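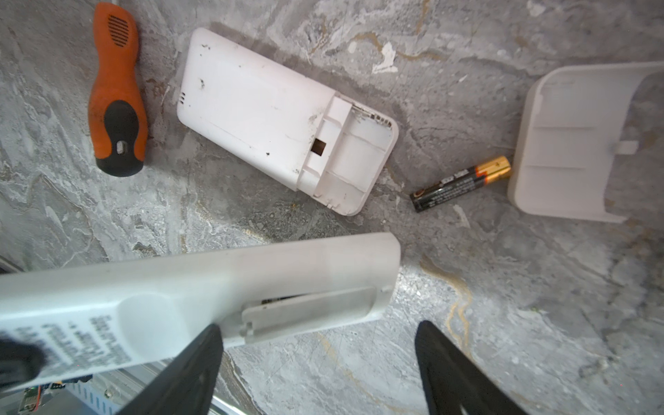
Bench 2, white housing held in the gripper, casing parts and a cell on the benchtop.

Progress report, second period, to December
Remote control refurbishment trial, Cindico returns shed
Prepared for Lomach by Jhosep Huaranga, shift lead

Where we are

The funding agreement asked us to report on two things: whether the arms can open returned remotes and remove the batteries, and what that does to the jobs of the people on the benches. I'll take them in that order, although I think the second matters more.

The plan from Plesik had both arms working through returns unattended by this stage. They are not. We put 370 remotes across the two robot benches this period. Of those, 100 went from pickup to empty battery compartment with no one stepping in. The other 270 needed a person at some point, usually to turn the unit over or finish a cover that had shifted on the bench. A remote that needs help still counts as "processed" on the Plesik dashboard. I have asked twice for that to be changed and would ask Lomach to raise it as well.

Covers are the sticking point. Our returns come from a lot of households and the plastic varies in wear. Some covers slide off with a thumb, some have to be persuaded. An experienced bench hand feels the difference straight away.
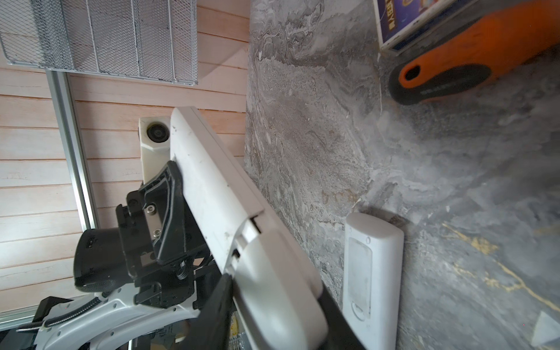 The arms themselves have been reliable enough. We lost one full shift to a cable fault and a few part shifts to recalibration, both covered under the Van der Linden service contract. My complaint is with the hours around the arms. Setting out parts, clearing the bench and resetting after a stop are all done by our people, and none of it was in the original labour estimate. Please treat the savings figure in the proposal as unproven.

What has changed for staff

No positions have gone. Two of the bench hands now spend most of their shift minding robot benches, at the same pay grade. One likes it and has asked for proper training. The other has told me she is bored and that her hands were less sore but her neck is worse from watching. I have gone back to rotating both of them at the lunch break, which the trial schedule did not allow for.

The manual benches did 20 fewer units a shift while we were short those two. That was made up with overtime, charged to the shed and not to the trial. I would like it charged to the trial. 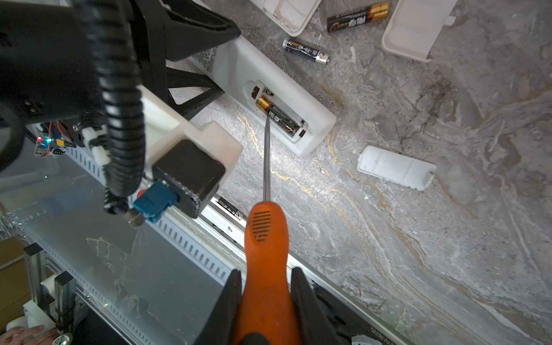
Battery removal with a screwdriver is the task the team most wanted taken off them, as it is fiddly and hard on the wrist. It is still the step where I see the most promise, and also where I have the least data. I don't want it written up as solved on the strength of a few good afternoons.

Next period

We will run another 300 remotes and log every intervention by hand, with the minutes spent. Plesik has agreed to share its stop logs so the two can be compared. Training for minders needs to be budgeted before we start, and I need a written answer on the pay grade. If the unaided share has not moved by then, my recommendation will be to keep one arm and give the second bench back.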